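Pantry > Preserves and Cordials > Regional Products > Quince Cheese of the Utley Valley

Utley quince cheese

By Archana Yadav
January 11, 2026

Utley quince cheese is a firm, sliceable fruit preserve made from quinces, sugar and a little lemon juice, cooked down slowly until it is dark enough and thick enough to be turned out of a mold and cut with a knife. It belongs to the large and friendly family of "fruit cheeses," which contain no milk at all and take their name from the way they are shaped, rested and served. Close relatives are found across southern Europe and Latin America, where quince paste is known as membrillo or marmelada, and anyone who has eaten those will feel at home with the Utley kind, though it is usually a touch sharper and a good deal grainier.

The preserve takes its name from the small valley town of Utley, where quince trees were planted along the field edges as windbreaks long before anybody thought of selling the fruit. It is still made in home kitchens there, and also by a handful of small producers, of which Pellolside is the oldest and Van Loon the largest.

Name

In the valley itself people simply say "cheese," and leave it to the listener to work out whether a cow was involved. Older recipe cards use "quince leather" and "quince cheese" as if they were the same thing, but these days leather means the thin, dried sheets that are rolled up in paper, while cheese is kept for the thick blocks. A softer version, spooned from a jar and never fully set, is called "quince butter" or, by a few families on the north side, "Monday cheese" - a name for which several explanations are offered, none of them very convincing.

Fruit

The quince is a hard, yellow, rather lumpy fruit, related to the apple and the pear, with a fine gray down on its skin that rubs away under a damp cloth. Raw, it is so sour and dry in the mouth that most people try it only once. Cooked, it becomes soft and fragrant, and if the cooking is slow enough its pale flesh turns pink, then rose, then a deep brick red. The fruit is also very rich in pectin, the natural substance that makes jams set, and so the cheese needs no gelatin or added thickener of any kind.

The valley's own variety, called Pruvis, is small and knobbly and not much to look at. It ripens in October, later than most, and has a core so tough that cooks who have worked with it for years still speak of it with some feeling. What it offers in return is a perfume strong enough to fill a house. A bowl of Pruvis left on a windowsill was once thought a perfectly good present to bring to a new neighbor, and in some streets it still is.

Pruvis trees are slow to begin bearing, but they live a long time and ask for very little beyond a sunny spot and a light pruning at the end of winter. The largest planting, at Pellolside, has 80 trees, many of them grown from cuttings passed over garden fences.

History

Nobody can say for certain when the first block of quince cheese was made in Utley. The usual story gives the credit to the valley's boarding houses, where sugar was bought by the sack and a preserve that kept through the winter without a jar was a very welcome thing indeed. The blocks were wrapped in waxed paper, stacked in a cool cupboard and brought out with cold meat in the evening.

Selling it came much later. Luzius Berchtold, a pastry cook who had moved to the valley to be near his daughter, began making small batches at Pellolside from fruit that would otherwise have been left on the grass for the wasps. He had grown up with a similar paste at his grandmother's table, and he adjusted the local recipe a little toward hers, using less sugar and leaving some of the peel in. Some of his neighbors thought this was a great improvement, and some told him quite plainly that it was not. Both styles are still made, and most families have a firm opinion about which is the proper one.

Berchtold's first season produced 60 blocks, all of them sold from a folding table outside the feed store. Van Loon, until then a maker of apple butter and cider jelly, took up quince cheese several years afterward and was the first to send it to shops outside the valley.

Preparation

The traditional method is simple, but it does ask for patience and a long spoon. The quinces are rubbed clean, quartered and simmered in just enough water to cover them, cores and all, until a knife slides in easily. They are then pushed through a sieve or food mill, which leaves the seeds and the gritty bits of core behind and gives a thick, pale puree. The puree is weighed and returned to a wide, heavy pan with its sugar. The older recipes call for equal weights of the two, and the Pellolside recipe uses 800 grams of sugar to each kilogram of fruit.

From there it is all stirring. The mixture thickens, darkens and begins to spit, and sensible cooks wear long sleeves and an oven mitt. The cheese is ready when a spoon drawn across the bottom of the pan leaves a clean path that stays open for a moment or two. Lemon juice goes in near the end, and the paste is spread into oiled molds or a shallow lined tray and smoothed with the back of a wet spoon.

It then has to dry. The blocks are left uncovered somewhere airy for 8 days, and turned now and again so that both faces firm up evenly. A well-dried block has a slightly tacky skin and a clean, dense middle, and it can be picked up in the hand without sagging. In a damp autumn the drying may be finished in a very low oven with the door propped open, although purists grumble that this dulls the perfume.
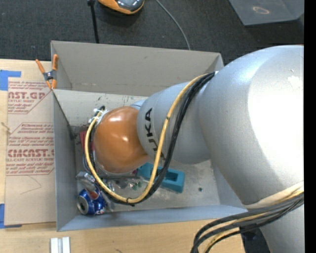 Wrapped in parchment and kept cool, the finished cheese lasts well over a year, growing darker and a little chewier as time goes by. Sugar sometimes comes to the surface as a fine white frosting. It does no harm, and many people like the faint crunch. Mold is another matter, and a block that shows any should be thrown out.

Serving

The most common way to eat Utley quince cheese is in thin slices beside a salty or crumbly cheese of the ordinary sort, with plain crackers or toasted bread. Sheep's milk cheeses suit it especially well, and so does a good sharp cheddar. It is also melted into the pan juices of roast pork or duck, where a piece the size of a walnut is plenty, or warmed with a spoonful of water and brushed over an apple tart to make it shine.

Children in the valley are given it cut into little squares and rolled in coarse sugar, and these squares turn up in tins at the holidays together with candied peel and nut brittle. Another local habit is to lay a slice between two pieces of buttered raisin bread and fry the whole thing like a grilled cheese sandwich, which sounds far too sweet until one has tried it on a cold morning with strong coffee.

Variations

Several makers add something extra to the pan. Bay leaf, black pepper and star anise are the favorites, and all of them are lifted out or strained off before the paste is poured. Van Loon sells a version with toasted walnuts pressed into the top while it is still warm - handsome, but trickier to slice. A mixed cheese of quince and crabapple is made in years when the Pruvis crop is light. It sets very hard, tastes brighter, and is a clear orange-red instead of the usual deep brick.

The water left from simmering the fruit is often saved too, strained through a cloth and boiled with sugar for a clear pink jelly.

Related articles

Apple butter
Crabapple jelly
Damson cheese
Fruit leather
Medlar preserves
Pectin in home preserving
Pruvis (quince variety)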